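Student project report: A visit to the open day at Sallov

Prepared for the course Introduction to Automation. Group 3

1. Why we went

Our group had to choose one company or laboratory, visit it, and write a report on one thing we saw there. We chose the open day at Sallov, because two of us want to write our thesis about mobile robots and because the travel was paid by the department. Our teacher, Cathal Ó Briain, wrote to the company for us in advance and received an answer the same afternoon.

We expected to see big machines. In fact the part which we remember best was done on a computer. Sallov builds a program with the name Trivari, in which a humanoid robot is placed inside a simulated home and must do household tasks. The robot in the simulation has two arms and a gripper on each. The visitors sat in a row, 18 persons in our session, and the engineer controlled the program from the front.

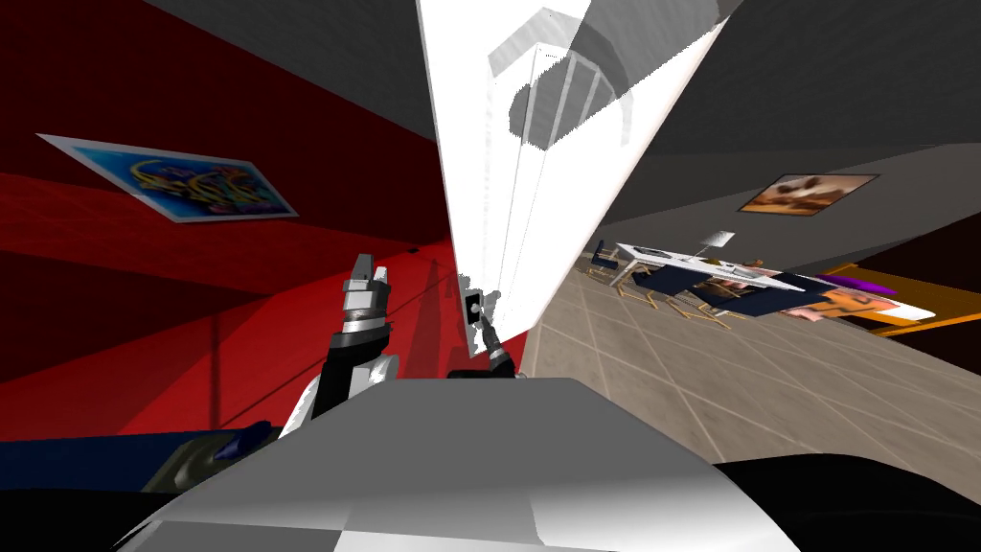

The engineer who guided our session was Samira Yammine. She has worked with the program from its first version. She told us that opening a door is one of the tasks which students always think is easy. A person does not think about where the feet are when the hand goes to the handle. A robot must plan both. If it stands too close, the door has no space to move, and if it stands too far, the arm is stretched and has little freedom left. She changed the starting position of the robot several times to explain this to us.

2. What was explained about the views

We had a question about the point of view. In a computer game the player usually looks from a comfortable place, but in Trivari the engineers often work with the view which the robot itself would have. This can be tilted very much, and at first some of us had difficulty to understand what is the floor and what is the wall. Samira Yammine said that new employees have the same difficulty for the first week.

There are also views from close to the hand. In these views the fingers of the gripper are always near the lower border, and the things in front of them look very large. We learned that such a view gives good information about contact between finger and object, but it gives almost no information about the room. For this reason the program saves the different views together.
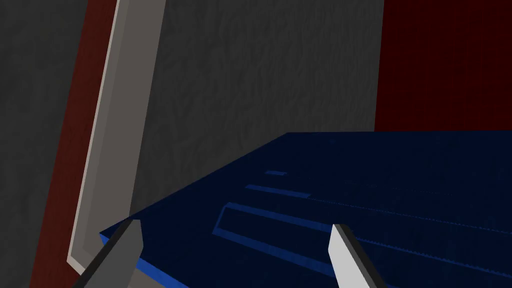
This page was last changed on 20/03/2023.

We discussed in our group how hard it would be to understand the surroundings from only a close view. A dark blue thing with slots and notched ridges on the top could be many different things, and we did not agree between us. One of us said keyboard, another said a kind of tray. I think this was a useful moment, because a robot has the same problem when it has only one view.

3. Numbers we were given

The company uses a library of rooms with the name Haruna. It contains 470 rooms at this time. Each room can be used with other furniture and other colors of walls, so the robot does not learn only one place by heart. When we asked how many attempts were recorded for the door tasks, the answer was over 1709. We did not get the number of successful attempts, and we did not ask a second time, which was a mistake in our preparation.

4. The gripper

The gripper in the simulation has simple fingers. We asked why it is not a hand with five fingers like a human hand. The answer was that more fingers bring more joints, and more joints need more time for calculation. For handles, boxes and cups the simple gripper is sufficient in most cases. Small and soft objects are more difficult. A separate team, which works on the project Bakora, is studying those, but it was not part of the open day.

It was also explained that the distance between the fingers is decided before the hand arrives to the object. When the opening is too wide, one finger can touch something beside the object.
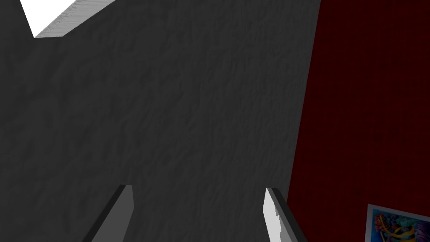
Figure 3. Open gripper in front of a dark gray surface, simulation view.

5. What we learned and what we would do different

Before the visit I believed that a simulation is a cheap replacement for a real robot. Now I understand it more as a place where you can make the same mistake many times and look at it from several sides. What we could not judge is how well the results are valid for a real machine. Samira Yammine said that friction is the weakest point of the program, and that doors are a good test for this.

For the next group we recommend to send the questions before the visit. We also recommend to sit near the front, as the text on the screen was small. We thank Sallov for the invitation and Cathal Ó Briain for his corrections to the first draft.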